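分类:项目记录 > 夹爪 > 异常与安全
阅读 424 评论 14 收藏

Itenora 手持夹爪 异常碰头会 纪要(二月,第二次)

时间:上午,小会议室,开了不到一小时
主持:Callum Inskip
记录:轮值,打字匆忙,有错自己改

一、上次遗留
- 急停贴纸已补。
- Mumus 那批指垫还没到货,催过一次,继续催。

二、本次异常:夹爪松开指令不响应
经过:摆虾任务,两只手持夹爪同时在录。右手松扳机后指头没张开,继续往里收,操作员食指侧面被夹了一下。没破皮,有红印,已登记。当时按了急停,隔了一会儿才断力,日志上看是532毫秒。规定是200以内,超了。
那一条数据作废,前后各一条也先隔离,不进训练集。
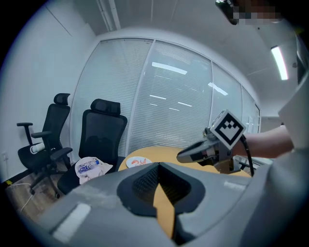 Callum 说毫秒数先别急着下结论,两只夹爪的时钟没对过,日志时间戳可能本身就飘,要先对时再谈断力慢不慢。另外不管多少毫秒,夹到手就按安全事件走,不要写成"设备小异常"。

讨论:
- 对时问题同意,今天下午做。
- 有人怀疑是线。活动线反复弯折,插头根部松,松开信号丢了,驱动板就保持上一个状态。上个月也有过类似一次,当时重插就好,没写单子。以后重插也要写。
- 也有人怀疑固件。Drelito 新版改过保持逻辑,丢信号时默认"保持",旧版是"松开"。发版说明里只有一句,大家都没注意到。
- 两种可能不冲突,先按最坏的处理:丢信号必须松开,夹着东西掉了就掉了,食材不值钱。
- 有异议:如果以后夹玻璃器皿,松开也不安全。记下,另开会,本次只管食材任务。

三、现场复查
早上在圆桌这边按原任务又走了一轮,虾放盘子里,速度降到60%。空夹、夹虾、放盘都做了。
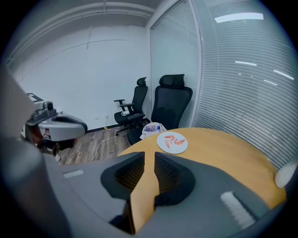
降速跑没有复现。把插头根部用手掰着再试,出过一次保持不放,跟上次症状一样,但只有一次,不算定论。指垫磨损看过,跟这个没关系。地上那根细线也提了,人走动容易绊,固定好再开工。

复查中还发现:急停按钮放得太远,操作员两手都占着,得旁边人按。这次就是旁边人按的。要改脚踏或者单手能够到的位置。Ackroyd 有现成脚踏,先借一个试,接口不知道对不对的上。

四、决定
1. 右手那只停用,挂牌,查清前谁都不许拿去录数据。
2. 固件退回旧版,左手那只也退,退完做断线测试,每只至少14次,全部松开才算过。
3. 两只夹爪对时,重算断力时间,结果发群里。
4. 没有第二个人在场不录。午饭时间也一样。
5. 地面走线贴胶带。
6. 事件单今天下班前交 Callum,附原始日至,别截图。

五、未决
- 断力上限到底按哪个标准,200是沿用老设备的数,没人找得到出处。
- 已录数据要不要回头筛。新固件之后录的都有可能带保持状态,量不小。先抽查,抽多少没定。
- 供应商那边谁去问。Drelito 的接口人换了,新的邮箱还没拿到。

六、其他
手套的事又提了一次。薄手套影响扳机手感,厚的更不行。暂不强制,指头不进夹口这条重新念了一遍。

下次:断线测试做完就开,时间另通知。

补:会后对时做完了,两只差得不多,532基本属实。线也换了,旧线留着别扔,贴了标签放抽屉。

评论(14) 转发(3)

相关记录
· Itenora 急停响应测试 第一轮
· 夹爪线缆弯折寿命 暂记
· Drelito 固件回退步骤
· Mumus 指垫到货与更换登记
· 录制间双人在场规定(修订)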